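Week three of teaching a simulated arm to push a fader, a job I can do in real life with one knuckle while holding a sandwich.

The setup is simple enough. I sit in the back office in Trorby with a controller in my hand, the arm in the simulator copies my wrist, and everything I do gets saved as a demonstration for the model to learn from. The task sheet says "move the requested fader to the requested level, release, retreat." Ivar Westerberg wrote the task sheet. Ivar has not, to my knowledge, ever retreated from anything, but he likes the word.

I've recorded 329 episodes so far and thrown out 19, mostly from Monday, when my controller's thumbstick had developed a slow lean to the left and so, I'm afraid, had all my opinions about where the fader was.
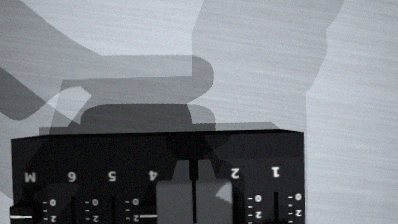

My real trouble has been the wrist view. I used to do sound for a wedding band, so I have years of habit telling me that channel one is on the left. From the wrist it's on the right, the numbers are standing on their heads, and the "3" is hidden behind a big gray two-part block. You learn to find it by looking for the 4 and the 2 and aiming at the gap. The first afternoon I kept pushing when I meant to pull. Corrado Zanetti suggested flipping the video feed for the operator, which we tried for an hour, and then the picture was the right way up and my hand was wrong instead.

I did get better. The trick, if it is one, was to stop thinking "up" and "down" and say "toward the zero" or "toward the two" under my breath, which made me very popular with Nives Mazza at the next desk.

The other thing I'd pass on is to slow down before contact. My early demos were quick and a bit show-offy, and the policy we trained on them inherited the swagger without the aim. It came in fast, missed the cap and carried on with great confidence. I've since redone the whole first batch at a crawl.

Ivar wants 1,165 episodes before we train again. I've asked for a better chair.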